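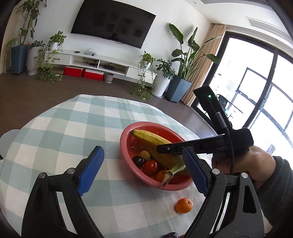

Search this site... Go

How to read a trade agreement without losing your whole weekend

July 2022

When the Lenport-Caltier trade deal came out, I printed the whole thing. Big mistake! It ran to over 300 pages, and I got stuck on the definitions. My friend Fengying Yuan used to work in customs, and she showed me a much faster way in.

1. Start with the preamble. It's all "recalling" and "desiring", but it tells you what the two sides wanted on the day they signed.

2. Jump to the final provisions at the back. You want the date it takes effect, and how either side can walk away (in the Lenport deal it's Article 5, oddly near the front - so check the contents page too).

3. Search the PDF for "shall" and then for "endeavor". "Shall" is a promise. "Shall endeavor" means they'll try.

4. Open the annexes. I skipped these for years, and they're where the tariff schedules live! Find your product's line, then read across to see how fast the duty drops. Mine was line 1241, and it took me two tries to spot the footnote.

5. Look for side letters. They're often posted on a separate page, and they can change what a clause means in practice.

Keep a scrap sheet of article numbers as you go. I still use mine from the Chacko talks.

Related
What a joint declaration does and doesn't bind
Lakshmi Palaniappan on the Urnville summit
Signed or ratified? A quick guide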